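February 2026

Draft seven of the Clurkberg book went off to Abera this morning, and I have my doubts about every page of it. Demetrio Villanueva says the two leads should kiss by chapter three. He edits for a living and I don't, so I wrote it down. Then I looked at the romances I reread most, and in two of them they barely touch hands before the halfway point. So who made that rule?

Suvham wants the new author bio by Friday. "Fun and personal," the email said. I've read maybe a hundred of these and they all have a cat and too much coffee in them. I don't believe half those cats exist. Mine currently says I live in Tranurau and write love stories, and I'm told that's dry.
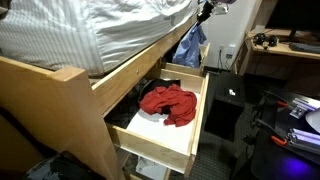
Bedroom, before lunch.

Spent the afternoon on the blurb instead. Nine versions. The word "forbidden" got into four of them, and there is nothing forbidden in the book - they run competing ferry lines, that's all. Someone at Suvham swears the word sells. I asked to see numbers back in November and I'm still waiting.

Read the ending again tonight. I like it less than I did, but I always say that the day I send something out. Abera promises notes in two weeks. We'll see. Last time it was nine, and most of them were about commas.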